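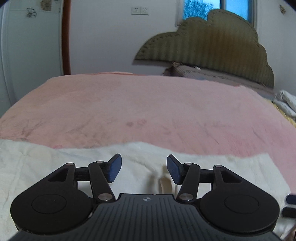
Pink blanket over a white sheet, one of the beds in the Irneck guest rooms.

Housekeeping

Blanket wash moves to Wednesday

The blankets at Irneck will be washed on Wednesdays starting in April, and the beds will be made up with sheets only until they come back in the evening. Guests who want a blanket that night can take one from the hall closet.

Horațiu Ursu, who looks after the rooms, asked for the change after the winter. The old schedule had blankets and sheets going down together, and the dryers could not keep up. Sheets will still be changed between guests as before.

Anyone stripping a bed is asked to look the blanket over first. Small spots, like the dark reddish ones near the middle of the pink blanket, should be treated with cold water and a little dish soap before the blanket goes in the bag. Leave it for 50 minutes, then blot with a white towel. Do not use hot water on a spot you can't identify. If it is still there after two tries, put the blanket in the Roman bag - the laundry on the corner picks that up separately and charges by the piece.

Check the folds too. Smaller pieces of cloth get bunched up in the sheets and go through the wash by mistake. Sorin Filip has a box of over 80 odd napkins and pillowcases in the laundry room, most of them found that way. If your room is short, look there before ordering more.

Fleece and other fuzzy blankets go on the gentle cycle, no softener, and dry on low. Two to a load is the limit. Cotton blankets can go with the towels.

New mattress covers from Plakard are on the shelf by the back stairs. Take what you need and write the room number on the sheet taped to the door.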